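Classroom Life | Features

The rain starts at ten, and by lunch every second grader at Isley Elementary knows what it means. "Map Day!" somebody yells, and the desks start sliding before Lorena Painemal has put down her coffee.

Map Day is her own invention, and I wish I'd had it when I was seven. She tapes 20 paper squares to the floor, each one a town. The kids work in pairs - one is the traveler, the other is the radio. The traveler wears a paper visor and looks only at the floor. The radio calls out the turns. Get to Urrutia, the town by the bookshelf, and you pick the next pair!

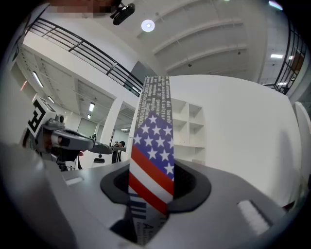

Stars and stripes on a printed strip, with lines of Italian text above.

What I loved most was the noise, which never tipped over into chaos. Painemal keeps a small bell, and when it rings every traveler has to freeze, even on one foot. The wobbling alone is worth the visit.

Benjamín Henríquez teaches across the hall and borrowed the game in July for his summer group of 13. His kids added a swamp called Jisden, where you can only hop, and a ferry that costs one math fact to ride. "They keep making it harder on themselves," he told me, laughing. "I'd never get away with that on a worksheet."

Both teachers store the squares in a folder by the door - masking tape goes in too, plus a spare bell. Setup takes as long as it takes the class to wash hands and come back.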